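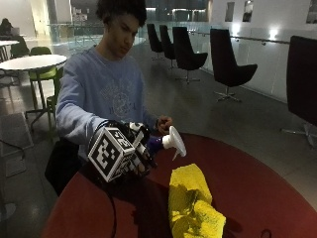 **윤태경**
플로브데일(Flovdale) 공용공간 운영 담당
2023년 6월 27일

# 분무기와 천은 탁자 옆에 있어야 한다

공용 라운지의 탁자는 쓴 사람이 닦는 것이 맞다고 생각한다. 다만 조건이 있다. 분무기와 천이 손 닿는 곳에 있어야 한다. 이 조건을 갖추지 않고 "사용 후 정리 부탁드립니다"라는 안내문만 붙이는 것은 관리하는 쪽의 게으름이라고 본다. 나도 오랫동안 그렇게 했다.

플로브데일 라운지에는 둥근 탁자가 여러 개 있다. 흰 것도 있고 짙은 붉은색도 있다. 누구는 노트북을 펴고, 누구는 도시락을 먹고, 누구는 서류를 늘어놓는다. 한 탁자가 하루에 여러 용도로 쓰이니 금방 더러워진다. 컵 자국, 손자국, 지우개 가루, 김 부스러기가 주로 나온다. 큰 오염은 드물다. 대부분은 한 번 뿌리고 한 번 문지르면 끝나는 것들이다.

그런데 그 한 번이 안 됐다. 예전에는 청소용품이 모두 복도 끝 창고에 있었고, 창고는 잠겨 있었다. 탁자를 닦으려면 안내 데스크에 가서 열쇠를 받고, 창고에서 분무기와 천을 꺼내고, 닦고, 다시 갖다 놓고, 열쇠를 돌려줘야 했다. 컵 자국 하나 때문에 그렇게 할 사람은 별로 없다. 휴지로 대충 훔치면 그나마 나은 편이었고, 그러면 물기가 퍼지면서 얼룩이 더 넓어졌다.

올해 4월에 방식을 바꿨다. 탁자 구역마다 작은 선반을 두고 분무기와 노란 천을 올려놓았다. 열쇠도 대장도 없앴다. 반대 의견이 있었다. 분무기가 없어질 것이다, 천이 아무 데나 굴러다닐 것이다, 어차피 안 쓸 것이다. 세 가지 가운데 두 번째는 맞았다. 천은 지금도 의자 위에서 나오고 창틀에서도 나온다. 분무기는 거의 그대로 있다. 그리고 사람들은 쓴다. 점심시간이 끝날 무렵 라운지에 가 보면 뿌리는 소리가 난다.

비용을 묻는 사람이 있어서 적어 둔다. 처음 선반과 분무기, 천을 갖추는 데 든 돈을 이용 등록자 1701명으로 나누어 보니 한 사람에 200원이 채 되지 않았다. 안내문을 다시 인쇄하고 코팅해서 붙이는 일을 되풀이하던 것을 생각하면 아깝지 않은 돈이다. 안내문은 탁자를 닦지 못한다.

## 어디에 뿌릴 것인가

물건을 갖다 놓고 나니 쓰는 방법을 두고 말이 나왔다. 탁자에 바로 뿌려야 하느냐, 천에 뿌려야 하느냐 하는 것이다. 사소해 보이지만 직접 닦는 사람에게는 차이가 크다.

나는 작은 얼룩이면 천에 뿌리는 쪽을 권한다. 공용 라운지에서는 옆 사람이 가까이 앉아 있다. 탁자에 대고 뿌리면 노즐 방향에 따라 물방울이 옆자리 커피나 종이에 튄다. 특히 붉은 탁자처럼 표면에 윤이 나는 것은 많이 뿌릴수록 닦은 자국이 남는다. 빛이 비스듬히 들어오면 소용돌이 모양이 그대로 보인다. 천에 두 번 정도 뿌려 닦고, 마른 면으로 뒤집어 한 번 더 지나가면 대개 자국이 없다.

굳은 얼룩은 다르다. 말라붙은 국물이나 시럽은 탁자에 바로 뿌려서 잠깐 불려야 한다. 이때 급하게 문지르면 얼룩은 안 지고 힘만 든다. 뿌려 두고 가방을 챙긴 다음에 닦으면 된다. 어느 쪽이든 남은 세제를 닦아 내는 것까지가 한 번이다. 거기서 멈추는 사람이 많다. 다음 사람이 팔꿈치를 올렸을 때 끈적하면 안 닦은 것만 못하다.

세제는 클라누라(Clarnura)라는 이름의 중성 제품을 묽게 타서 쓴다. 향이 거의 없어서 골랐다. 그 전에 쓰던 것은 레몬 향이 강해서 점심 먹는 사람들이 싫어했다. 닦으라고 둔 물건의 냄새 때문에 닦기를 꺼린다면 물건을 잘못 고른 것이다. 분무기에는 내용물과 희석한 날짜를 적어 붙인다. 색깔만 보고 짐작하게 두면 안 된다. 다른 층에서 유리 세정제와 섞여 돌아다닌 적이 있었다.

## 천에 대하여

분무기보다 손이 많이 가는 것은 천이다. 쓰고 나면 열에 아홉은 뭉쳐 놓는다. 뭉친 천은 속이 마르지 않고, 마르지 않은 천에서는 냄새가 난다. 냄새 나는 천으로 닦은 탁자에서도 냄새가 난다. 그래서 천을 공용으로 두는 데 반대하는 사람들의 말에 일리가 있다고 본다. 일회용 물티슈로 바꾸자는 제안도 그래서 나왔다.

나는 물티슈에 찬성하지 않는다. 플로브데일은 한동안 물티슈를 두었는데, 그때 내보낸 빈 봉지가 3583개였다. 정산하느라 센 숫자다. 쓰레기통은 오후가 되기 전에 찼고, 뚜껑을 제대로 닫지 않은 봉지는 금방 말라서 쓰지도 못하고 버렸다. 게다가 얇아서 굳은 얼룩에는 소용이 없다. 천은 빨면 된다. 하루에 한 번 걷어서 빨고, 선반에는 마른 것만 둔다. 쓴 천을 넣는 통을 따로 두니 뭉쳐 놓아도 상관이 없어졌다. 펴서 널어 달라고 부탁하던 때보다 낫다.

색은 노란색으로 통일했다. 흰 천은 조금만 써도 더러워 보여서 사람들이 집지 않고, 회색 천은 더러워져도 알 수가 없다. 노란색은 그 중간이고, 바닥이나 의자에 떨어져 있으면 눈에 잘 띈다. 우리 라운지 의자는 검은 것이 많아서 더 그렇다. 탁자용과 바닥용이 섞이지 않는 것도 중요한데, 바닥용은 파란색으로 했다. 구분을 글로 적어 두었을 때는 지켜지지 않았고 색으로 나눈 뒤에는 대체로 지켜진다.

## 누가 닦아야 하는가

가장 많이 받는 반론은 이것이다. 이용료를 냈는데 왜 내가 닦느냐. 무시할 말은 아니다. 청소를 맡은 업체가 있고, 티바노(Tivano)에서 매일 저녁 전체를 청소한다. 바닥과 쓰레기, 화장실, 유리는 모두 거기서 한다. 탁자도 저녁에 한 번 닦는다.

그러나 탁자가 더러워지는 것은 저녁이 아니고 낮이다. 낮에 사람을 한 명 더 두고 탁자마다 돌게 할 수는 있다. 카라손(Kárason) 빌딩이 그렇게 한다. 가 보면 깨끗하기는 한데, 앉아 있는 사람 옆에서 누가 기다리고 서 있다. 일어날 때까지 기다리는 것이다. 나는 그게 불편했다. 기다리는 사람도 편하지 않을 것이다. 그리고 그 인건비는 결국 이용료에 들어간다.

내가 흘린 것은 내가 가장 먼저 안다. 방금 흘린 커피는 5초면 닦인다. 저녁까지 두면 불려서 문질러야 하고, 윤이 나는 상판에는 자국이 남는다. 먼저 안 사람이 그 자리에서 닦는 것이 일의 양으로 따져도 가장 적다. 예의의 문제로 이야기하면 사람마다 기준이 달라 끝이 없지만, 일의 양으로 이야기하면 답이 하나다.

물론 모두가 닦지는 않는다. 그냥 일어나는 사람도 있고, 앉기 전에 앞사람 몫까지 닦는 사람도 있다. 억울하다는 의견이 설문지에 적혀 온다. 여기에는 좋은 대답이 없다. 벌점을 두자는 제안은 거절했다. 벌점을 매기려면 누군가 지켜봐야 하고, 컵 자국 때문에 지켜보는 사람을 두는 것은 지나치다. 나는 앉기 전에 닦는 것도 괜찮다고 생각한다. 자기가 쓸 자리를 자기 마음에 들게 닦는 것이니 손해라고만 볼 일은 아니다.

젊은 이용자들이 안 닦는다는 말도 듣는데, 내가 보기에는 그렇지 않다. 나이와는 별 상관이 없고 선반에서 얼마나 가까이 앉았는지가 더 상관이 있다. 선반 바로 옆 탁자는 늘 깨끗하고, 창가 안쪽 탁자는 아직도 제일 지저분하다. 거기에는 선반을 놓을 자리가 없어서 아직 못 놓았다. 등받이가 높은 의자들을 조금 옮기면 자리가 날 것 같은데, 전원 콘센트 위치 때문에 결정을 못 했다.

다른 시설에서 같은 고민을 하는 분들에게는 안내문을 떼고 분무기부터 내놓으라고 권하고 싶다. 비싼 것일 필요는 없다. 방아쇠가 뻑뻑하지 않고, 한 손으로 잡히고, 넘어져도 새지 않으면 된다. 천은 탁자 수보다 넉넉하게 준비하고, 쓴 천을 넣을 통을 꼭 같이 둔다. 우리는 통을 나중에 놓아서 첫 달에 고생했다.

창가 쪽 선반은 다음 달 안에 정할 생각이다.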